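The Open Drawer Rule

The standard we worked under was called Paston, after the town where the first version was signed, and by the time I joined it had 15 sections. Section nine covered drawers. It was the shortest section and the one with the most complaints attached to it.

My job at Coron was to review rehearsals. Before an arm was allowed to do a task in anyone's home, it had to do the task in simulation 100 times, and a person had to sit and watch 20 of those from start to finish. The software picked which 20. I watched them at a desk by the stairs and filled in a form for each one. Most of the form was boxes. At the bottom was a blank space headed Remarks, and in my first month I left it blank every time.

The job that caused the trouble came in from Nandalach in September. Nandalach ran apartments for older people, two buildings on the same street, and they wanted arms that could tidy a room while the tenant was at lunch. They had sent a long list of tasks. Put the cup in the sink. Hang up the robe. Close the drawer. Everyone in the office thought close the drawer would be done by the end of the week.

Section nine said this: "An open drawer shall be closed only after the contents and the top of the cabinet have been checked. If any object rests on the cabinet, the arm shall confirm that the object is stable before applying force. If stability cannot be confirmed, the arm shall withdraw and report."

The trouble was with the word confirmed. The Nandalach engineers read it to mean that the arm should look. Our lead read it to mean that the arm should touch. There had been letters back and forth on the subject for most of a year, going back before my time, and both sides had stopped using greetings in them.

I was given the rehearsals with the touch setting on. The room was a plain one. It had a round table, a small cabinet on the table with its drawer partway out, and a box on the cabinet. The arm was supposed to come down over the box, check it, and then go to the drawer.
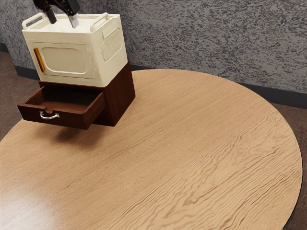 I watched the first run in the morning, before the phones started. The arm checked the box, went back up, came around to the front and pushed the drawer in. I marked all the boxes yes. I did the same for the second run and the third. By the sixth I had worked out that I could mark the last four boxes while the arm was still moving, and I did that for a while.

In run 11 the arm stopped after the check. It stayed where it was and the clock on my screen kept going. Then it withdrew and sent its report, which was one line long. Stability not confirmed.

I played it again. I couldn't see any difference from the run before it. The box was where it had been and the cabinet was where it had been. I looked up the numbers, and the box had moved less than the thickness of a sheet of paper when the finger touched it. In the other runs it had moved less than that, but not by much. The limit had been set somewhere between the two, years earlier, by someone who had since left.

The form had a box for "task completed" and a box for "rule followed." I marked the first one no and the second one yes. Then I went to see our lead.

She was eating soup at her desk. I told her the arm had refused a drawer for no reason I could see.

"Did it withdraw?" she asked.

"Yes."

"Did it report?"

"Yes."

"Then it's a pass."

I said that Nandalach would not think so, and that a tenant coming back from lunch to an open drawer might not think so either. She said an open drawer was a thing a person could walk around. She said this as if she had said it many times, and I suppose she had.

I went back and watched the other nine. Two more stopped the same way. I wrote in the Remarks space for the first time. I wrote that the arm had done what section nine asked, that the limit seemed tight, and that the report told the tenant nothing useful. I wrote that if I came home and found a drawer open and a message saying stability not confirmed, I wouldn't know whether to be worried about the drawer, the box or the arm. I suggested the message should say what had been left undone and what the person might want to look at. I read it over twice and took out a sentence about soup.

Nothing happened for several weeks. I moved on to a set of window blinds.

Then the Petrenko review came through. Petrenko was the outside firm that read everyone's forms, ours and the other companies', and they had found my remark. They had also found 2114 other forms with the Remarks space blank, and they had listed that number on their first page, in a line by itself. Our lead printed the page and put it up over the coffee machine. She didn't say anything to me about it, and I didn't say anything to her.

The next meeting on section nine was held on our side of town. I was asked to come because of the remark, and I sat at the end of the table next to a man from Nandalach who had brought a drawer with him. It was a real one, from one of the apartments, with the runners still on it. He put it on the table and said that the tenant it belonged to kept it open on purpose. She had trouble with her hands and couldn't get it started once it was shut. The arm had closed it every day during the trial, and every day she had waited for somebody to come by and open it.

Our lead asked why she hadn't told anyone.

"She told the arm," he said.

We talked about that for the rest of the afternoon. Look or touch hardly came up. Near five o'clock someone read out a new first line for the section, and people changed words in it until it was dark outside and the heat had gone off in the building. I wrote down each version as it went by. The one that stayed was: "Before closing a drawer, the arm shall establish that the person wants it closed."

The touch check was kept, with a wider limit. The message was rewritten too, and it used most of my sentence.

The new section took effect on February 1, 2022. That morning I had a fresh set from Nandalach waiting, the same cabinet and the same box, with one more box on the form. I got my coffee and started with run one. The arm came down over the table and stopped, and a line of text came up asking whether the drawer should be left as it was. There was no one in the rehearsal to answer it. I put that in the Remarks.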